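Fekside Makers Board > Wood & Finishes > Oil or hardwax on a pale oak tabletop?

grainchaser
Posted July 21, 2026
OK so I finally did it! I finished a tabletop with hardwax oil and I am completely sold. It came up lovely, still pale, still feels like wood under your hand. Three thin coats, buffed each one with a white pad, left it a week before anything heavier than a coffee cup went on it. I bought the boards from the Jirnberg yard (621 for the lot, delivered, which I thought was fair for clear oak that wide).

Now I have the bug and want to do the kitchen table too, but that one gets real abuse: kids, tomato sauce, homework with markers. Would you stay with hardwax or go to plain oil and just top it up? Tell me everything, I have the whole evening.

mosswick
Plain oil, every time. I've had an oiled table for years, and topping it up is my favorite chore in the house. Rag, half an hour, music on, and the grain just jumps out at you again! Hardwax is fine until it gets a worn patch, and then you're blending edges forever.

tallow_and_tung
Going to disagree with mosswick, in a friendly way. Modern hardwax spot-repairs beautifully. Sand the patch with 240, feather it out a hand's width, wipe on the thinnest coat you can manage, buff, done. People get into trouble when they leave it thick. It should look like you barely put any on.

Where plain oil loses for me is color. Linseed on oak goes amber, and by next November you have an orange table. If you love pale oak you'll be sad about it.

mosswick
I like amber! Oak is supposed to mellow.

grainchaser
Ha, I'm on team pale. I spent way too long looking at tabletops in the light oak tone I want, with the grain running straight along the top, and I can't go back to orange now. This sort of color:
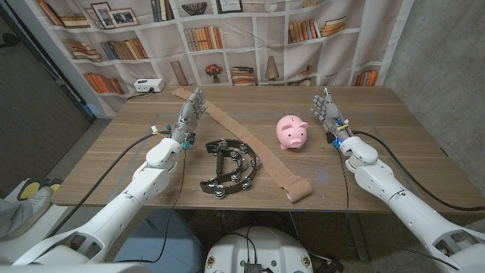 dovetail_dee says you should try the hardwax with a little white pigment in it before you decide, but on an offcut of the same board, because it can go chalky in open grain. Passing that on from the finishing thread, where she's been answering questions all week.

grainchaser
Oh, that's a great tip. I have a bag of offcuts from the first table. How much white are we talking?

dovetail_dee
Hi, yes, me! Mix one part of the white-tinted to three parts clear for the first coat only, then straight clear after that. The white cancels the wet look you get on raw oak. Use it full strength and the pores fill up and it looks like someone spilled flour. Ask me how I know. Also, raise the grain first: damp sponge, let it dry overnight, light pass with 180. Your first coat will sit so much smoother.

brineandbirch
Can I put in a word for soap finish? Soap flakes and hot water, that's it. Palest finish there is and it smells wonderful. My Serham bench has been soaped since I built it and I adore it.

tallow_and_tung
Soap is gorgeous on a bench. On a kitchen table with tomato sauce I think it's asking for heartbreak.

brineandbirch
You re-soap it! A stain is a wash away.

tallow_and_tung
A turmeric stain is not a wash away. I speak from experience — it was a curry and I had turned my back for a minute.

mosswick
Okay, we agree on turmeric at least.

quillsaw
Late vote for hardwax, and please lay your rags out flat outdoors to dry, whichever oil you choose. Balled-up oily rags can catch fire on their own. Mine go over the fence rail, one layer, until they're stiff as a board.

grainchaser
Rags noted, thank you! Plan is now: sponge, 180, tinted first coat at one to three, then two clear. I'm doing four test pieces tonight (hardwax clear, hardwax tinted, linseed for mosswick, soap for brineandbirch) and each one is getting ketchup, marker and a wet glass. The Quách sample tins are small but there's plenty in one for this.

brineandbirch
Add turmeric, I can take it.

dovetail_dee
Give the hardwax pieces a full week before the ketchup, though. Tonight is too soon, it'll mark and you'll blame the finish.

grainchaser
A week! Fine. Will post results when they've cured.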